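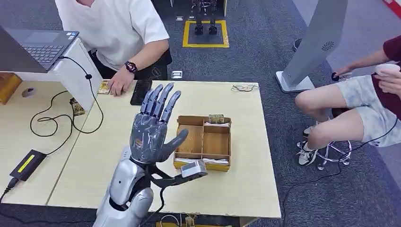
Can a robot really sort a box of small things?

The students in the Lovel robotics club say theirs can. They call it Ziva, and they have been working on it since February. Should you believe them? Ask a few questions first.

Who is doing the thinking? Sometimes a robot decides for itself where to put its hand. Sometimes a person with a controller is steering it, a bit like a video game. Both are hard to build, but they are very different things. If you see a robot wave, look for the person steering.

How often does it work? Club member Lotte Declercq wrote down 200 tries at picking up one small packet. Ziva managed 71. That means it missed 129 times! A video of one good try would never tell you that.

Does it work somewhere new? Move the box a little and try again - Darren Furnival, who teaches the club, does this every time someone says "it's finished."

So far, it hasn't been.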